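Rowing 566 Kilometers in a Garage for the Night Kitchen

Ngozi Adeyemi finished her long row last month, and many of you asked how it went, so I write it down while I still remember the details.

The plan was 566 kilometers on the rowing machine in her garage in Gruvholm, the same distance as the old mail route to Vornirdale and back. She gave herself 32 days. The money goes to the night kitchen on Bedoya Street, which serves a hot meal to anyone who comes to the door after 9 in the evening.

The first week was easy, she told me. Then came the blisters, and after them a bad shoulder, and for two days she could only sit and pull with very little force. Her daughter read the bus timetable aloud to her, with the names of the stops, so that she could imagine where on the route she was. I went over twice with soup. The second time she did not stop to eat it – she asked me to put it on the shelf and come back for the pot.

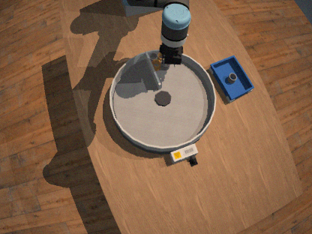
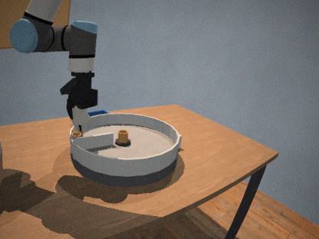
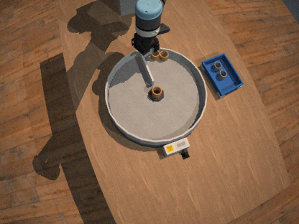
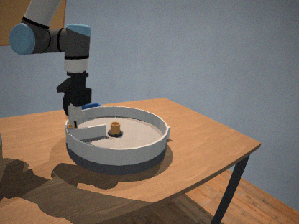 She reached the last kilometer in the early morning, with a few neighbors standing in the driveway in their coats. The total so far is around $3000, and some envelopes are not opened yet. The kitchen wants to buy a second stove before winter.

If you still wish to give, you can bring cash or a check to the front desk before the end of November. Please write "row" on the envelope. Ngozi says thank you to all of you, and she also says that the rowing machine is for sale.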